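Search this site Search Go

Leave the cables alone, look at the fingers

Two arms on a table. That's our whole cell. Two white arms, one gripper each, a sheet of brown paper taped down between them, and a parts bin I keep meaning to label. I look after it. Have done for 14 months, which in this line of work makes me an old hand, apparently.

What I want to argue is small and I will probably argue it badly because I have a shift starting. The way most places look after a small two-arm cell is backwards. They fuss over the arms and they ignore the ends. Joints get a schedule. Controllers get a schedule. Fingers get looked at when something hits the floor.

Read the maintenance plan Jandstead sent with our cell. 42 checks. I went through with a yellow marker, and the gripper fingers come up in one of them, and that one says "inspect for wear." Inspect how? Against what? Worn compared to the day it shipped, or compared to last week? You could tick that box every morning for a year and learn nothing at all.

Meanwhile there is a whole page on the base collar lights. Green good, other colors see table. Fine. I like a green light as much as anyone. But the light at the base is telling you the arm is powered and happy with itself. It has no opinion on whether the finger pads are square. An arm can sit there glowing green all day with one pad canted over, and every pick goes a hair off, and the people upstairs start asking if the software needs retraining.

We had that in April. Picks on the round stuff got worse. Slow, over a week or so. Glass was okay, cutting board was okay, anything you could grab by a flat side was okay. Lemons, bad. The metal jigger, terrible — it would close on the narrow waist, tip the thing over and let go. Huiling Han pulled the logs and spent two days on them. Good logs, careful work. Nothing in them. Motor current normal, positions normal, everything reporting exactly what it was told to report.

The pads had shifted on one finger. One screw, not even loose, just not tight. I found it with a steel rule and a flashlight, sitting on an upturned crate. Ten minutes if you count finding the flashlight.

So my first opinion. Measure the fingers, on a closed gripper and on an open one, and write the number down. Every day the cell runs. A closed gripper hides a lot, because the pads push each other straight. Open it all the way and let it hang pointing down and then look along it from the side. If the pads splay out a little that may be just how they are made, ours do look it when they're open. The question is whether they splay the same as yesterday. You can't answer that without yesterday's number. A photo taken from the same spot helps too, if you are the sort of person who will look at the old ones. I mostly am not.

Second opinion, cables. People get this wrong in the other direction, too much love. New person comes on, sees a loop of black cable hanging off the wrist and wants to tidy it. Zip ties, all the way down, nice and snug, looks like a catalog. Then the wrist turns all the way around for the first time and something gives. Usually the connector, sometimes the strain relief, once a whole housing.

The loop is there on purpose. A wrist needs slack. Strap the cable along the upper links where it travels with the arm and doesn't bend much, then leave it free past the last joint, and leave more than you think. I run the wrist to both ends of its travel by hand before I cut the tail off any tie. If I can feel the cable pull, the tie comes off and I start again. Ties are cheap. We buy the bag of 1,551 from Zisari — yes that is really the number on the bag, don't ask me — and I have never once regretted cutting one off.

At the base I do want it neat. That's where people lean, and reach, and put down coffee. Down behind the table edge and out of the way.

Third one, and here I lose people. The mat.

Ours is brown paper. Plain, matte, off a roll. When the integrator from Gandgate came by he wanted to sell us a proper rubber one, dark gray, printed grid, very smart. I said no and I would say no again. Paper shows you things. A finger that comes down too low leaves a scuff. A drip shows. Smudges build up where the arms go most, and after a few weeks you have a kind of map of where your cell spends its time. Ours gets darker in a band across the middle, no surprise, thats where the work is. Then one week the band had a spur off to one side and I went looking, and the left arm had been re-zeroed a touch out. Rubber would have wiped clean and told me nothing.

It wrinkles. Sure. The wrinkles throw off the height a bit and the vision people complain. Change the sheet then. We change ours when the wrinkles get big enough to catch a fingernail. Write the date on the back of the old one and keep it for a while. I have 7 rolled up behind the door and Lejla Georgiou would like them gone, and she may be right about the oldest.

Fourth. Test with real things. I have used the machined test blocks, the Lei set, they come in a foam case and they are beautiful. Perfectly square, perfectly dry, all the same weight. A gripper that handles those is a gripper that handles those. We do bar and kitchen items, so after any work on the fingers I set out a short glass, a wood board, a lemon and a bar jigger and run the cell on those. Glass for pressure. Board for reach and for whether the two arms agree about where the middle is. Lemon because it rolls and it's waxy and it forgives nothing. And the jigger because it is shiny and shaped like a mistake. It'll stand on either end, or lean if you set it down careless, and the polished metal confuses the camera, so if you can pick that up nine mornings in a row you have a working cell.

Wipe everything afterward, pads most of all. Lemon juice on a finger pad dries to a film and the film is slick, then sticky, then slick again. I use a damp cloth and then a dry one. No solvents. Someone used solvent on ours before my time and the pads went chalky and had to be swapped as a pair. Always swap as a pair! Even when one looks fine. A new pad facing an old pad is just a crooked gripper you paid for.

What I'm not saying. I am not saying skip the joint checks. Listen to the joints, feel the caps after a long run, grease what the book says to grease. Those parts are expensive and when they go you're down for days. But they also go rarely, and they tend to make noise first. Fingers go quietly, a bit at a time, and they take the blame off themselves very nicely by making everything else look guilty.

There's also the money argument, which I get every time. A morning check costs production. Mine takes less time than the cell takes to warm up and home both arms, and I'm standing there anyway. Open, rule, write it down. Close, rule, write it down. Other arm. Spin the wrist, watch the loop. Look at the paper. Set out the four items and go. If your cell can't spare that then the schedule is wrong, and you'll find out on some afternoon you didn't pick.

The order does matter a little. Fingers before cables, because if you have to take a pad off you will be moving the wrist around anyhow and the cable gets disturbed. Paper before items, for reasons you will work out the first time you set a lemon down on the bit you wanted to look at. I had that order backwards for most of last year and recieved no complaints, so take it as a preference.

Last thing and then I really do have to go. Park position. Everybody parks the arms folded up tight at the back, and it does look tidy and gives you the table to yourself. I'd sooner stop them with both grippers out over the mat, open, one a bit higher than the other so they can't meet. Walk in and you see the fingers first. Before the screen, before the lights. You'd be amazed how much gets caught by somebody just walking past with a sandwich.
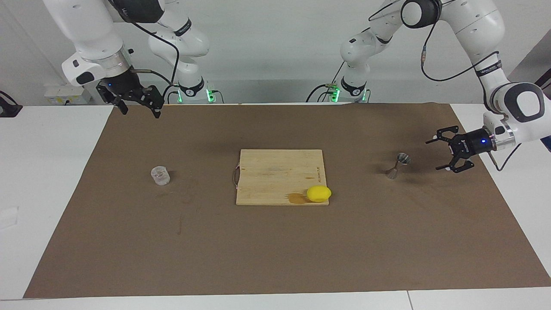

Lejla Georgiou: Agree on the pads, agree on the loop, still don't agree on parking them out over the mat. Anything that droops when the power drops droops onto whatever is under it, and I'd want to know the brakes hold before I left an arm out there overnight. Do you check that? It isn't in your list. Also I would put the daily number on the wall by the cell and not in a notebook. When it's in the notebook only one person ever knows it's drifting, and that person takes vacations.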